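2018-09-17

Second evening on the freezer alarm for Hertta Kuusisto. She wants a buzzer if the door of the chest freezer in her garage is left open, and nothing else: no phone app, no display. It has to run from a 9 V battery and sit on a shelf for months without flattening it.

First version was a CMOS 555 as a delay timer, with a reed switch on the lid holding it in reset. It worked, but the timer draws current all the time the lid is shut, and that is nearly all of its life. Tonight I moved the reed switch into the positive supply line. It is a changeover type, so with the magnet close the normally closed contact is open and the whole board is dead. Lid up, contact closes, board powers up, the timing capacitor starts to charge. Standby current is now below what my meter can show on its lowest range.

The delay is set by a 1 M resistor and a 100 uF electrolytic. Calculated time is 110 seconds. Measured time was much longer on the first capacitor, which I put down to leakage. I swapped it for a newer Idard part from the drawer and the delay came down to 2 minutes and a few seconds. Close enough for a freezer lid. I would prefer a smaller capacitor and a larger resistor but the board is already laid out for this one.

Discharge on reset needed attention. If the lid is shut and opened again within a few seconds, the capacitor still holds most of its charge and the buzzer sounds early. I added a 1N4148 from the capacitor positive to the supply rail, and a 10 k resistor across the rail to ground. The extra load only exists while the lid is open, so the battery does not care. Repeated opening now gives the full delay each time if I leave 7 seconds between tries. Any less and it comes up short. 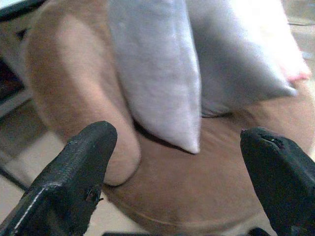
The buzzer is the Felel piezo with the driver built in. It is louder than I expected at 9 V and still usable at 6 V. Below that the tone gets rough. I drive it from a BC337 - more transistor than it needs, but I have a bag of them. Base resistor 4.7 k.

Vratislav Sýkora phoned while I was soldering. He thinks the reed contacts will stick from the inrush if I put a big decoupling capacitor on the rail. He may be right. I took out the 470 uF and left only 100 nF next to the chip, plus 47 ohms in series with the switch. No change in operation.

Magnet distance: the reed releases at 11 mm, measured with the calipers on the bench. The rubber seal on her lid is thick, so the switch will have to go on the outside of the cabinet with the magnet on a small bracket. Must ask her for the gap before I drill the box.

The Dobre box has the wrong screw posts again. Cut two off with side cutters and filed them flat.

Still to do:
Battery clip, with a knot in the lead for strain relief.
Varnish on the copper side, as the garage is damp.
Order reed switches from Raris, none left after this one.
Return the bench supply to Vendula Zelenák.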